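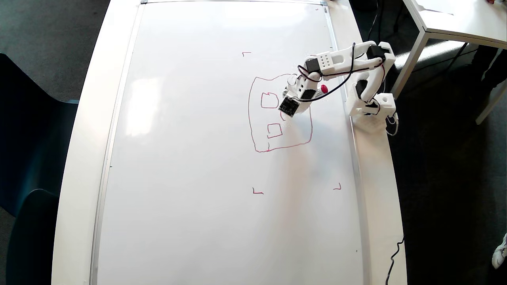

Marker arm at work on the flat whiteboard, with red corner brackets setting the work area.

Home | Workshop Tips | Kitchen | Storage | Small Machines | Index

Marker Arm Drags, Skips or Stalls: Finding the Fault

Print this page | E-mail this page

A small desktop arm holding a dry-erase marker has three common ways of failing. It drags the tip across the board between strokes, it leaves gaps in lines that should be closed, or it stalls partway and stays stiff. The tips below come from one bad run in October on the Pritwood bench. The arm drew the first outline acceptably, left a corner open on a small square, and then stalled with the marker pressed into the board. The wrist motor was too warm to hold a finger on.

Make it safe first

Cut power at the supply. Do not reach under the arm to pull the marker out while the motors are holding. A stalled motor is still pushing, and when the marker comes free the gripper will jump in whatever direction it was pushing.

Hold the forearm with one hand before switching off. Most arms of this size have no brakes, and the whole forearm drops when the power goes. On the October run it was not held. It fell 30 mm onto the board and split the marker tip.

Let the motors cool with the arm propped on a folded towel. The wrist motor on our arm needed the longest rest.

Check the cable slack

This was the main fault. The cable to the gripper had been tied down neatly along the forearm, with no spare length at the wrist. It looked good and worked while the arm was near its base. At full reach to the left the cable went tight and pulled the gripper off line, and the controller kept adding current to correct it.

With the power off, move the arm by hand to each corner of the work area. Watch the cable at the wrist and at the elbow. It should stay curved at all four corners. Retie it with the wrist bent as far as the job requires, never with the arm folded. A loose arc over the forearm is untidy but correct -- just confirm that it cannot sweep through wet ink or catch on the edge of the board.

Our cable had 388 mm from the last tie to the gripper. We moved the tie back and the problem went away.

Check the marker in the gripper

A marker that can slide lengthwise will ride up on the first stroke and then skip. Push on the tip with a thumb. If the barrel moves, add one turn of cloth tape where the jaws close. Two turns made ours sit crooked.

Too much pressure is as bad as too little. Start with the tip just clear of the surface and lower it in small steps until a short test stroke is unbroken, then stop. Liên Khương, who set up the Roltska bench, uses a strip of printer paper as a gauge: it should slide under the tip in the raised position with no drag at all. If it catches, raise the travel height before running anything else.

Check that the board is flat

A whiteboard laid on a table rests on whatever is behind it. If there is a frame or a hanging bracket on the back, the middle can sag under the marker and spring up elsewhere. Press down at the center and at each corner. Any rocking should be shimmed out with card.

Stop the board from creeping as well. Rubber drawer liner under the corners holds it well enough. If the board shifts during a drawing, the start and end of a closed shape will not meet, and the fault looks exactly like a skipping marker. To tell them apart, put a pencil tick on the table against the board edge before the run and compare afterward.

Mark the work area

Draw the corners of the usable area on the board by hand. On the Pritwood bench the area was set in software at 594 mm along the long side, but the arm could not reach the far end of that without straightening completely. Near full stretch a small arm loses both force and accuracy. We reduced the length and redrew the brackets to match.

Keep hands, sleeves and coffee outside the brackets while the arm is powered. Push chairs back from that side of the table. The arm does not sense a person leaning in.

Set a current limit and a time limit

If the controller allows it, set a current limit on the wrist motor just above what a normal stroke needs. Ours is now 270 mA. Add a rule that stops the job if the limit is held for more than two seconds. The Jistari controller has both settings but ships with them turned off. The older Onyshchenko board has neither, so a person with a hand near the switch has to do the job.

Test before trusting it

Run the full path once with the cap on and the tip raised. Then draw one small square in each corner of the area and one in the middle. Look for open corners, which point to cable pull or board creep, and for stray short strokes between shapes, which point to a travel height set too low. Touch the motor cases after the last square. If any of them is hot, go back to the cable.

Wipe the test squares off the same day. Red ink left overnight on our board needed alcohol to shift.

Print this page | E-mail this page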